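Unit 7: Clearing and Sorting After Service
Handout for the Holzer building practical

Scope. This unit covers the clearing of drink containers and snack packaging from hard tabletops. Plates, cutlery and glassware are dealt with in Unit 3. Floor care is not covered.

7.1 Order of work
Containers come off the table first, wrappers second, crumbs last. An opened can is treated as partly full until it has been emptied over the sink. Slim cans have a small base for their height and tip easily when a cloth or sleeve catches the rim. Hold them by the body, keep them upright, and do not stack them while they contain liquid.

Crumpled bags are left flat until the cans are gone. Pulling a bag out from beside a standing can is the most common cause of spills in the practical.

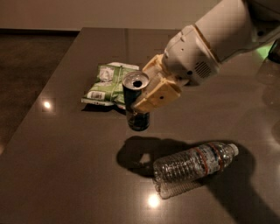
Bags are then picked up by the open end, with the opening held upward, and folded once before disposal. Do not flatten a bag by pressing it on the table. Crumbs and salt under the hand will mark a glossy finish.

7.2 Sorting
Aluminum cans: empty, rinse briefly, place in the metal bin. Leave the tab attached.
Snack bags: general waste, unless the local list says otherwise. Many are plastic film with a thin metal layer and do not belong with the cans.
Paper napkins: general waste if greasy.

7.3 Wiping dark surfaces
Dark glossy tops show streaks and rings that would pass unnoticed on a pale one. Use a damp microfiber cloth, then a dry one, in straight overlapping passes. Water should not exceed 40 degrees Celsius. Check the result from a low angle against the light. Sticky rings are softened under a wet cloth for 3 minutes and are not scraped.

Reading for October: Kestero course reader, section on surface finishes. Bring the sorting sheet to room 493.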